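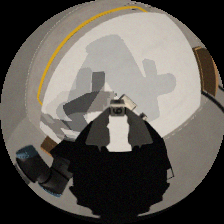 Pliser simulation kit: progress report to the Oltstead Fund

Prepared by Jelle Dijkstra, project lead
13 June 2021

The grant supports a review of the Pliser kit, a simulation package for gripper arms, before the Fund decides whether to pay for licences at its partner colleges. Work began in February and remains within budget.

The wrist view is now in use for all tabletop exercises. It gives trainees a wide, curved view of the table past the gripper fingers, and small objects such as the numbered cube can be shown close to the fingertips. Staff at the Yakubu site asked for a second, fixed view from the side – the supplier has agreed to provide one at no further charge.

Of the 16 exercises planned, five have been written and three have been tried with trainees. Progress has been slower than forecast. The main cause was the time needed to set up the software on older computers, and we have asked Flesidano to quote for replacements.

Two matters need a decision from the Fund. The licence covers 50 users and cannot be shared between sites under its present terms. The handbook is also thin on how to change table layouts, and we propose to write our own notes for tutors – a draft is attached as Annex B.

The remaining exercises will be sent to the Fund as they are completed.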